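## 5. Washing and drying your Collado coat for the first time

Okay, you've got the coat home, you've worn it to death for a month, and now there's coffee on the cuff. Don't panic! I've washed my own Collado five times and it still hangs the way it did in the shop. Eusebio Nieto, who cuts the patterns at Prona, talked me through most of this over the phone, and I've added the bits I learned the hard way (one ruined lining, rest in peace).

You'll need wool wash, a big tub, two thick towels and a wide hanger. A clothes brush is nice to have. If yours is the Temedgate version with the quilted lining, take the lining out first and skip to section 6 for that part.

1. Empty every pocket, including the tiny one inside the left front. I once washed a train ticket in there and was picking paper out until June.
2. Undo the belt and take it off. Close all the buttons, then turn the coat inside out.
3. Brush the collar and hem, working downward with the nap.
4. Fill the tub with cool water and add one capful of wool wash. Swish it with your hand until it's mixed in.
5. Push the coat under and leave it for five minutes. Press it gently a few times. No rubbing and no wringing, please!

> **Caution:** The horn buttons on the older coats (style number 379) don't like soaking. Snip them off and sew them back on later, or just send the coat to a cleaner. Style 508 has resin buttons and can go straight in.

6. Drain, refill with clean cool water and press again until the suds are gone. Mine usually takes two rinses, and the heavier Clinstead wool wants three.
7. Lift the whole coat out with both arms under it. It'll be way heavier than you expect, and the shoulder seams can't take that weight on their own.

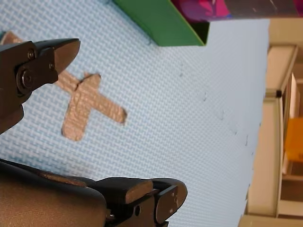 ### Drying and shaping

1. Lay the coat flat on a towel, put the second towel on top and roll the lot up like a sleeping bag. Lean on it.
2. Unroll, turn the coat right side out, and move it to a dry towel away from the heater.
3. Pull the sleeves straight and smooth the lapels with your palms. I fuss over the lapels for ages, but I love a good lapel.
4. Once it's only slightly damp, put it on the wide hanger and button the top button.

> **Note:** If you need to press it, use a cloth between the iron and the wool, and keep the iron on its lowest wool setting.

Loose buttons are covered on page 66, along with where to find the spares.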